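Magazine > People > Working Lives

News People Food Outdoors Archive Contact

The man who looks after other people's keys

Lionel Marchal has run the lost property office at Vatton bus station for long enough to know what the first warm week brings. "Sunglasses, one shoe, and keys," he says. "Always keys."

The office is a single room behind the ticket hall, with a counter, a kettle and shelves up to the ceiling. Last year 2107 items came across the counter. Of those, 1020 went back to their owners. Marchal keeps the figures in a ledger as well as on the computer, and he trusts the ledger more.

He started as a driver on the Bech route and moved indoors after a knee operation. The job was meant to last a month. "They asked me to sort the cupboard," he says. "I opened it and there was a trombone."

Most of what he handles is ordinary. Scarves and blankets come in on the early coaches, and chargers and leads on the late ones. Each item gets a paper label with the route, the time and the seat if the driver remembers it. Phones go in the safe. Food goes in the bin the same day.
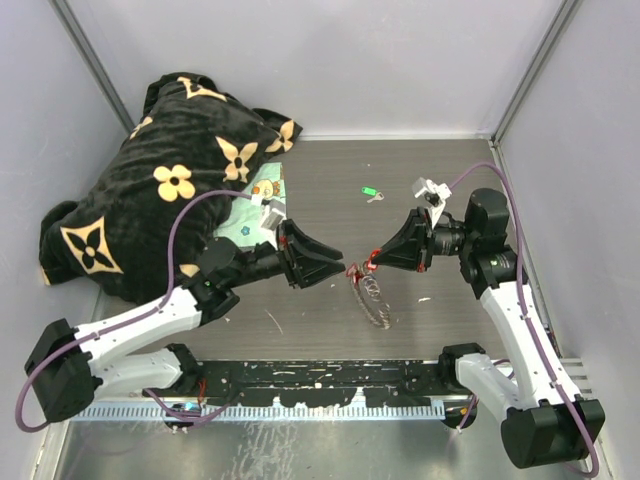

A key with a bright green tag.

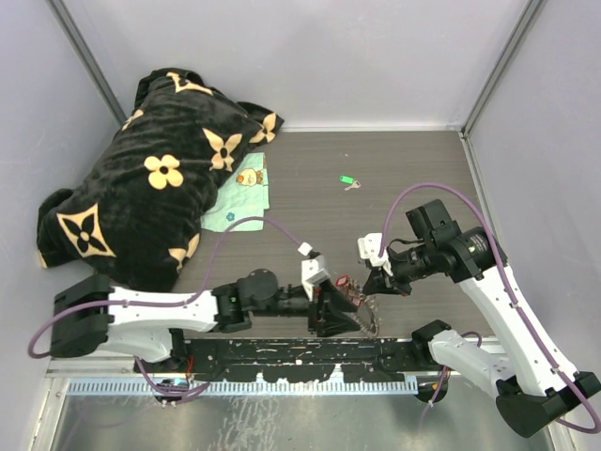

How long does the office keep things before they are passed on?

"Up to 947 hours for anything from a local route," Marchal says. "The computer counts in hours, so we do too. Coach items stay longer as people may be abroad. After that it goes to the charity shop on Arnometti Street, apart from keys and papers. Keys are cut up."

He doesn't like that part of the work. A set of keys means somebody stood on a doorstep, he says, and a new lock is not cheap. His advice is to fix something large and bright to the ring – with no address on it – and to ring the office the same day.

People are often embarrassed when they come in. Some describe the wrong bag. One woman came for an umbrella and left with the coat she had lost in the winter and forgotten about.

The office will move to the new Fletuma building in June, where it will share a desk with ticket sales. Marchal has asked for the same amount of shelving and has been promised 2 cupboards. "I'll need more than that," he says.

Comments

Got my son's school bag back from here within a day. Very helpful man.

Does anyone know if the phone number stays the same after the move?

I think the trombone was my uncle's. Is it still there?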